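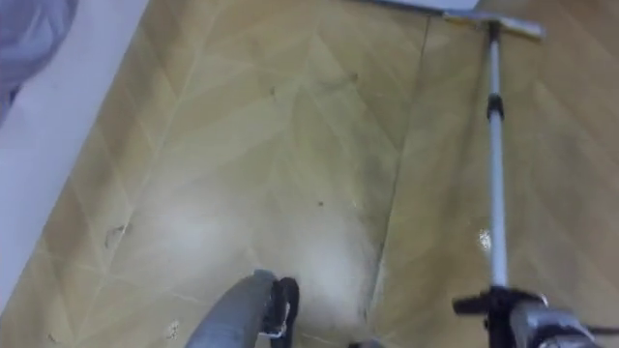 The man who ran the front desk at the Drullum airfield museum had been a tail gunner's son, and he kept his father's flying gloves in a drawer under the till. They were not on display. The board had offered him a case twice, one with a light in it, and he had said he would think about it.

On the last Friday in October a woman came in twenty minutes before closing and asked if this was where the Cenard crew had flown from. She had driven 300 miles. He told her it was, and that four of them had come home and the rest had not.

"I know that part," she said. "My uncle was the navigator."

He walked her out to the hangar. It was cold and the wind came under the doors. She stood by the propeller that a farmer had pulled out of the marsh near Cludero and read the card, then read it again.

"It says he was 63 missions in."

"It's wrong. It was 22. The printer mixed it up with the Reisinger squadron and we never had the money to do it over."

She took a pen out of her purse and looked at him. He looked at the doors. She crossed out the number and wrote the right one above it, small and neat, and put the pen away.

Back at the desk he opened the drawer. He had not planned to. She put her hand inside the left glove and held it there for a while — it was much too big for her — and then she laid it down beside the other one.

"He would have known your father," she said.

"He might have."

He locked up at 5:30. Her car was still in the lot with the lights off, facing the runway.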